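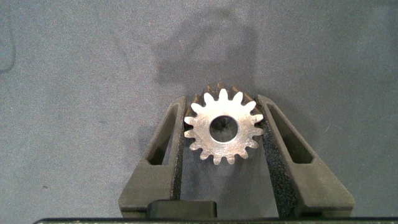 The small gear held between the foam pads, seen from the gripper's own wrist camera.

How I set up a gear pick-up demo for our open day

By Tadhg Sheehan

We do an open day at the Radgate workshop once a year, and this time I got handed the robot table. I'd helped on it before but never run it, so I kept notes as I went. A few people who came by asked how they could do the same thing at their own school or makerspace, and I promised I'd type it up. So this is the long version, with the bits I got wrong left in!

Pick one job and make it small

My first plan was a whole assembly, gears onto pegs, lid on, the works. Vernon Li talked me out of it in October (thank you, Vernon). A visitor stands at your table for maybe two minutes, and they want to see the arm go down, grab a thing, lift it, and put it somewhere. I settled on one small metal spur gear, picked up, shown to the crowd, and set down in a tray. Kids get it right away, and the adults start asking about the fingers.

What you'll need

An arm you already know how to stop in a hurry
A two-finger gripper with printed fingers
Stick-on foam for the inside faces of the fingers
A small camera on the wrist and a screen people can see from the back row
A piece of plain gray fabric, big enough to cover the whole pick area
A few gears, all the same size
A tray
Tape. More tape than that.

Step 1: Cover the table

Our bench top is shiny and scratched, and a bright metal gear on it just vanishes on the screen. I taped down a piece of gray fabric and it was so much better. Pull it flat before you tape the last side. I left a wrinkle in mine the first time and the gear rocked on it every time the fingers closed.

Metal gears catch a lot of light. Ours still goes nearly white in the middle under the workshop lamps, and I've stopped fighting it. Move your lamp off to one side if it's really bad. You'll get a big soft shadow from the arm wherever you put it, so choose a spot where it doesn't land on the thing you're picking.

Step 2: Pad the fingers

Bare plastic on smooth metal is no fun. Cut a strip of foam for each finger, wipe the plastic down, let it dry, and press the foam on hard. Then leave it overnight. I didn't, and one strip slid down in rehearsal while Ultan Mac Giolla was filming, so of course that clip has been all over our group chat.

Your two strips don't have to match perfectly. Check that they meet the gear at the same height and that neither one curls over the tip.

Step 3: Stand the gear up

I wanted the flat face pointing at the camera so you could see the teeth and the hole in the middle on the screen. Lying flat, it's just a shiny coin. So the gear starts out standing on its edge in a little slotted holder, and the fingers come down on either side and squeeze it by the teeth.

Line the fingers up with the middle of the gear. If you grab too high, it can swing. If you grab too low, the fingertips bump the holder. I taught the position by hand, nudging a tiny bit at a time, and saved every version with a new name. Please do that. I overwrote a good one at 11 at night and had to start over.

Step 4: Close slowly

Set the grip speed way down for the last little bit. Foam gives, so keep closing a touch past first contact and then try wiggling the gear with a pencil (arm stopped, hands clear of the joints!). If it turns, squeeze a bit more. Once it holds, lift it a short way and pause. That pause is your show. Point at the screen, talk about the teeth, let somebody guess what the foam is for.

Step 5: Run it until you're bored

I ran the loop 282 times over the week before we opened the doors. Most of that was me eating a sandwich next to it. Check the foam every so often, and look at the wrist camera cable too, because ours likes to creep toward the elbow. A loop of tape with some slack in it fixed that.

On the day

We opened on Mon 22 January, with a bus of students coming over from Tratetbridge first thing. Put a tape line on the floor before anyone arrives and keep one person at the stop button with no other job. Daithí Breathnach did that for me all morning and was wonderful about it.

Questions I got over and over: how strong is it, can it pick up an egg, did you print those fingers yourself. Have an answer ready for the egg one. I said I'd try it next year, so I guess I'm buying eggs.

If you get stuck on the teaching part, leave a comment under this page and tell me which gripper you've got. The finger files are in the Radgate shared folder, and spare foam is in the drawer under the Clornotier printer.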